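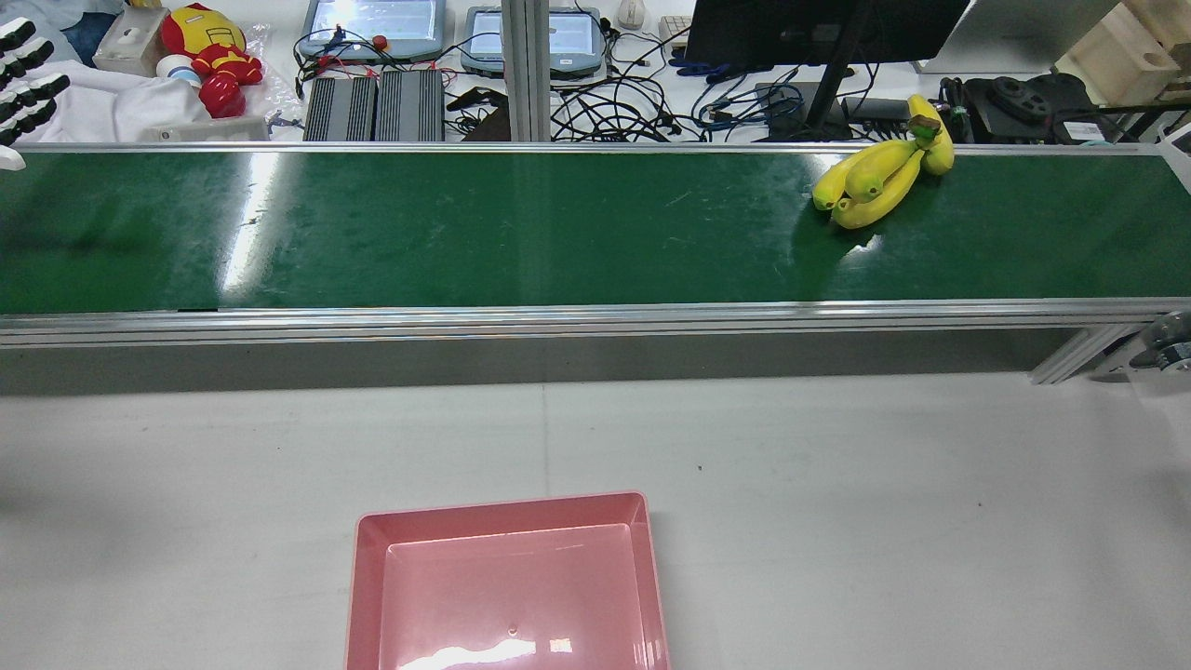
**Week 6: Ripening, and why fruit won't wait for us**

Welcome back, everyone, and thank you for sticking with last week's long session on water loss (I know it ran over, and I know the radiator in that room was making its own contribution). This week we move from fruit drying out to fruit ripening, and I think you'll find it a good deal more cheerful.

## Two kinds of fruit

The first thing to get comfortable with is that a picked fruit is still alive. It goes on breathing, using up its sugars and acids and giving off heat, and how fast it does so decides almost everything else in the supply chain. We sort fruit into two large groups:

- **Climacteric:** bananas, apples, pears, tomatoes, mangoes, avocados. Respiration rises sharply as they ripen, along with ethylene, and they can ripen after harvest.
- **Non-climacteric:** grapes, strawberries, cherries, oranges. No big rise, and they won't get meaningfully sweeter once they're off the plant, however long you leave them on the windowsill hoping.

Bananas are the classic case. They're cut green and firm, shipped cool, and then ripened close to where they'll be sold, in closed rooms where a little ethylene gets them all started together. As the starch turns to sugar the peel loses its chlorophyll, and the yellow that was there all along shows through. I still find that rather lovely after teaching it so many times!

## Temperature, and the mistake everybody makes

Cooler is slower, so it's tempting to think colder must be better. For apples that's more or less true. For bananas it isn't, and below 13 °C the peel begins to suffer chilling injury, with a dull, smoky color that no amount of warming will bring back.

Our running case is the Stullier warehouse at Plurnodthorpe, which takes in 3,065 boxes in a busy week. Suppose 900 of those are bananas and they share a room with apples held at 2 °C. Before Wednesday, please write me a paragraph on each of these:

1. Which fruit suffers first, and how would a buyer notice?
2. What happens if you compromise on a middle temperature?
3. Where does the ethylene come from, and where does it go?

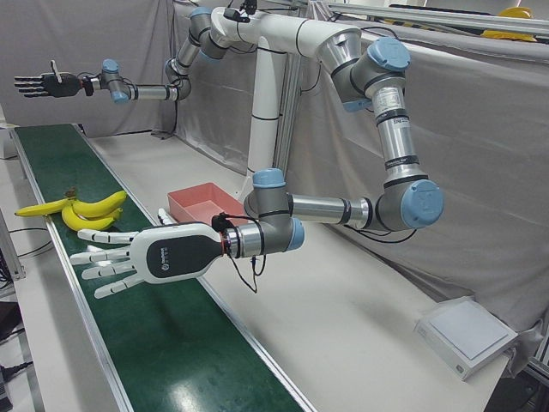 One student wrote to me after the last run of this course to say that question 2 was unfair, as a small wholesaler often has only one cold room and "a middle temperature" is simply what they live with. I think that's a very reasonable complaint, so do feel free to answer for a single room, as long as you say how many days each fruit would be kept there.

## Handling

Bruising speeds everything up. A damaged patch breathes faster, makes more ethylene, and lets mold in. The Sallura packing exercise (in your folder, behind the Frei tables) gives you losses per 1,000 boxes at several drop heights. Plot them before you read the discussion, please, and bring the graph along even if it looks odd. Pencil is fine.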